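Two fingers and a glass table: a talk with the builder of a hand-held gripper

It took four evenings before the gripper closed evenly, and the builder remembers each of them. "The first three I was angry," the builder told me when we met at the shared workshop in Fulldale. "On the fourth I understood that both screws were the same length, and they should not be."

I had asked for this interview after I read the build notes on the workshop's page. The author signs there only as Oprea and prefers to stay with that one name. By day Oprea repairs sewing machines. The gripper is an evening project, called Alis, and it is now in its second version. It is a tool that you hold in your hand, with two fingers at the front and a camera that looks over them.

I wanted to know why a person who has no robot arm at home starts with the hand. "An arm is expensive, and a hand I can print," Oprea said. "Also I can carry it in a bag. I go to some place, I pick up things with it, and in the evening I watch the recording and see where the fingers slipped. If one day I have an arm, the hand will be ready for it."

The body is printed in white plastic. The first one was made in one piece and needed a whole night on the workshop's printer, and it cracked near the handle in February. The present one is made from several parts which are screwed together, so a broken part can be changed alone. The complete tool, with battery, weighs more than Oprea wished. "My wrist tells me when to stop working," was the comment.

Most of our talk was about the finger pads. They are black and have a texture, and they are the part which was changed the most often. Smooth pads were good for a cup but let a paper box turn. Very soft pads held the box but bent it at the corners. For the pads in use now, Oprea took a harder rubber and cut the pattern deeper. The opening between the fingers can be set in steps, and the motor gets its commands from a small board with 2 buttons. I asked if the pattern has some theory behind it. Oprea laughed. "I looked at the bottom of my shoes."

Boxes are the test that Oprea likes best. They are light and flat, and if you press too much you see it immediately. A shiny one is harder than a plain one, because the surface gives the rubber less to hold. It is also harder for the camera, which has to find the edges of it between reflections.

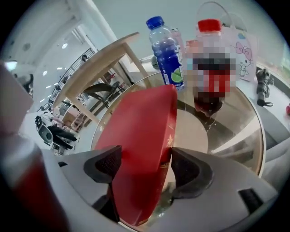
The Alis gripper with a red box between its pads, over the round glass table.

The glass table was a subject of its own. Oprea told me that glass was for a long time a thing to avoid. The software looks for the surface on which an object stands, and with glass it finds the floor, or the legs, or nothing useful. "On a wooden table it is easy. On glass, the program thinks that the bottle is flying," Oprea said. The answer for now is modest – the user touches the table once with the closed fingers before starting, and the program remembers this height.

The wide lens brings another difficulty. It sees much of the room, and this helps the program to know where the hand is, but straight lines become bent near the border. Oprea had to learn how to correct this, with a printed chart of squares and a lot of patience. The correction is made later on the computer and not in the tool itself, so the recordings keep their round look.

We spoke then about numbers, which Oprea writes in a paper notebook. In the last long test the program was set to 200 grips, on objects of different sizes. Of them, 164 were good at the first attempt. I found this a fine result for a home build, but Oprea was not so pleased. "Look at the others. Almost all are the same mistake. The object stands a little turned, one pad touches before the other one, and it rotates. A person feels this and corrects. My tool feels nothing."

A sensor in the pads will be the next step. The parts were ordered from Drotisby, a small shop which sells by mail, and they cost 40 euros including the postage. There is not much space for them. The cable must pass behind the pad without being pinched when the fingers close, and Oprea has already drawn three ways of doing it and does not like any. One of them would need a new left finger, because the pads on the two sides do not have the same shape.

I asked what advice Oprea would give to somebody who wants to begin. The answer came after a pause. "Buy more screws than you need. And make the fingers easy to take off, so you can change them without opening everything. My first version had the fingers glued. I was very proud of this glue."

The files for the body are free to download from the workshop's page, but the ones for the pads are not there yet. Oprea wants first to write the instructions again, after two readers built the handle in mirror image. Both handles work, I was told, and one of the readers is left-handed and has kept it.

At the end I was allowed to try the tool myself. The trigger is softer than I expected, and for the first minutes I closed it too early each time. Oprea moved my thumb a little lower on the handle and said to wait until the box was deep between the pads. Then we stopped to charge the battery.

11 October 2025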